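**Laundry handling cell, equipment phase: progress report for February**

Prepared by Ilir Nikolaidis for Dorothy Cheetham, Generville program office

**1. Status**

The equipment phase is on plan with one open purchase decision. The washer station is set up and in use for loading and unloading trials with a front-loading machine. The arms, wrist modules and grippers on hand are enough for the current work. They are not enough for the second station in the approved scope, and most of this report concerns that gap.

**2. Washer station**

Trials use a standard household machine, a perforated plastic basket and ordinary clothing. We kept to household items on purpose. Treltgate offered a purpose-built test drum, but the quote did not include a door or a gasket, and the gasket is where most of the difficulty lies. Small garments settle against the lower lip and have to be picked from there with long fingers, at an angle the short finger set cannot reach.

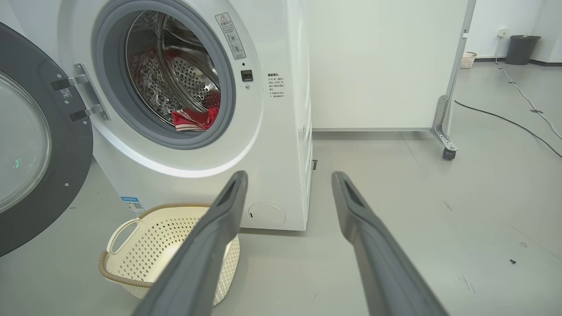
Bartosz Zalewska asked at the budget review whether the long fingers should be bought for both stations now, or held until the second station has a fixed layout. The recommendation is to buy now. The finger sets share one mounting pattern, so a layout change would not affect them, and Lirkmont quotes a lead time of seven weeks whether we order one set or several.

**3. Trial record**

The team logged 134 unloading attempts during the period. Attempts are recorded by garment type and by pick location: drum wall, drum floor, or gasket lip. The gasket lip remains the weakest location and will stay the focus through the next period. Jomar Castillo is preparing the breakdown as a separate sheet. No figures from it are used in the cost case below.

**4. Purchase decision**

Two options were priced for the second station.

| Item | Option A (Lirkmont) | Option B (Hattar) |
|---|---|---|
| Arms | Same model as station 1 | Different model, longer reach |
| Gripper fingers | Long set, in catalog | Adapter plate required |
| Spare wrist cables | Included | Ordered separately |
| Integration work | Low | Medium to high |

Option B is cheaper on the arms alone. The difference is largely used up by the adapter plate and by the time needed to rewrite the motion setup. Option A also allows one stock of spares for both stations – this matters most for cables and connectors at the wrist.

The cable budget line stands at $707 and is not yet committed. We ask to hold it open until Option A or B is confirmed, as the connector type differs between the two.
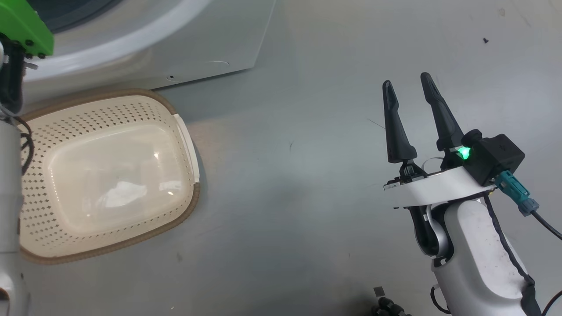 *Figure 2. Gripper and wrist cabling at the washer station, with the basket at left.*

**5. Risks**

- Lead time on fingers. An order placed after the end of the quarter pushes station 2 into the next reporting year.
- Floor space. The second washer needs its own water and drain if wet loads are added to the scope. Wanda Borkowska has the drawings and is checking the run length.
- Wear on arm casings and finger pads. Replacement pads are not in either quote and should be added as a line.

**6. Requested from the program office**

1. Confirmation of Option A for the arms and fingers.
2. Approval to carry the cable line forward uncommitted.
3. A yes or no on wet loads, needed before the drain work can be priced.

The next report will include the pick-location breakdown and, if item 1 is approved, the delivery schedule from Lirkmont.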